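Desk drinks and a shared water cooler – is it worth switching?

Posted in Office & Work Life, June

Our floor has 9 people and one bottled water cooler from a delivery service called Melberg. The contract is up and the price is going up to 135 a month. Most of us bring our own drinks anyway. Has anyone dropped a cooler and gone to a filter on the tap? The building is old and the tap water tastes a bit of metal in the morning. I'd also like to know how often the filters really need changing.

Jernine
We dropped ours last year. Under-sink filter, one cartridge rated for 3,000 liters. Run the tap for a minute first thing and the metal taste mostly goes. Check with the landlord before you let anyone touch the pipes – ours wanted it in writing. Also read the end of your contract. Some of them renew on their own if you don't give notice, and you may have to pay for pickup of the machine.

Rusier
just get a pitcher

Dudás
A pitcher is fine for two people. For a whole floor somebody will be refilling it all day and it will be empty when you want it.

Before you sign anything, keep a tally for two weeks of how many jugs you go through. We were paying for twice what we used, and it was mainly going into the coffee machine. People at their desks were drinking things they had bought themselves.
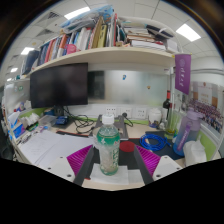
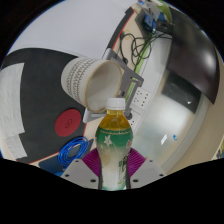 On the cartridge, go by the date as well as the volume. Ours also says 3,000 liters, but the maker wants it changed after six months even if you are well short of that. Write the install date on the housing with a marker. If the metal taste is still there after a minute of running, ask the building to test the water before you spend money on a filter, and make sure the one you buy is certified for whatever they find.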